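Pindura wants you to carry less

Satish Sandhu has been making games for 14 years, the last four of them on Pindura, a stealth game set in a flooded customs port. It comes out on PC this fall. I played the first 2 chapters in June and talked to him afterward over a bad video connection.

My first question was about the inventory. You get six slots, and a coil of rope takes up two of them.

"We started with twenty-four," Sandhu said. "People picked up everything. They'd go into a warehouse with a guard in it and spend ten minutes opening drawers. The guard might as well have been furniture."

Cutting the slots was unpopular inside Fondavero, the studio he runs. Two of the level designers had filled their maps with things to find, and a lot of that work came out. Sandhu says the first build after the cut was dull, and it took most of a winter to make the remaining items worth an argument with yourself.

The rope is the best of them. It can be tied to any post or railing, it stays where you leave it, and guards will follow it if they see it. I lost one run in the second chapter to a rope I had tied an hour earlier and forgotten.

"That's the kind of thing I want," he said. "It was your rope." 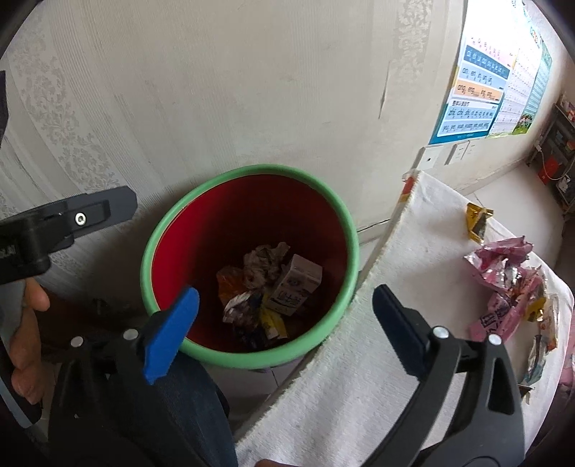
Guards who remember

The guards in Pindura don't go back to their routes after a few minutes of searching. If a door that was shut is now open, the guard who finds it will check that door for the rest of the night and tell the next shift. The system is called Ko, after the rule in the board game Go, and it was written by a programmer who has since moved to Wesico, the company publishing the game.

Ko tracks 372 objects on the largest map. Early on it tracked far more, including every bottle and plate, and testers complained that guards were reacting to things they couldn't remember touching.

"If the player doesn't know why he got caught, it's just bad luck to him," Sandhu said. "So now it's doors, lamps, boats, ropes and people. Some crates."

I asked whether players would simply reload a save every time they slipped up. You can save only at the tide bells, which ring every 20 minutes of play. Sandhu expects complaints and said an easier mode with free saving will be in the options from day one. He had argued against it and lost.

There is no combat to speak of. You can shove a guard into the water, and he will climb out and shout. A crossbow was in the game until last year.

"It was a good crossbow," he said. "Everybody used it for everything."

A demo with the first chapter goes up 2024-07-04.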